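Setting Up Your Skiswood Display Case
by Kosmas Alexiou
December

Section 4: Fitting the shelves and moving in

You should now have a Skiswood case standing upright, and a small bag of screws you are pretending not to worry about. The case holds 75 die-cast cars or 269 loose minifigures, if you don't mind them standing like commuters.

1. Push the shelf pegs into the holes at matching heights. Count from the bottom, both sides, sober.

2. Slide in the lowest shelf first, lip facing you. If it rocks, a peg is in the wrong hole. Go back to step 1 and say nothing to the family.

3. Fit the Davumwood light strip (part 748) under the top shelf. The cable leaves by the rear notch.

Note: Sort your toys on a clear surface before anything goes behind glass. Group them by set, then by height.

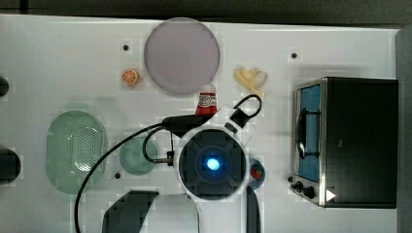 Fig. 6. Toy kitchen pieces, including plate, orange slice and banana peel.

4. Load from the bottom up. Heavy pieces go low – gravity has never read a collector's guide.

5. Hang the door, then turn the hinge screws a quarter turn at a time until it closes without complaint.

Caution: Do not lift a loaded case. The Dirnby office keeps a drawer of letters on this subject.

Spare pegs are order code 2253 from Michailidis. Order two packs.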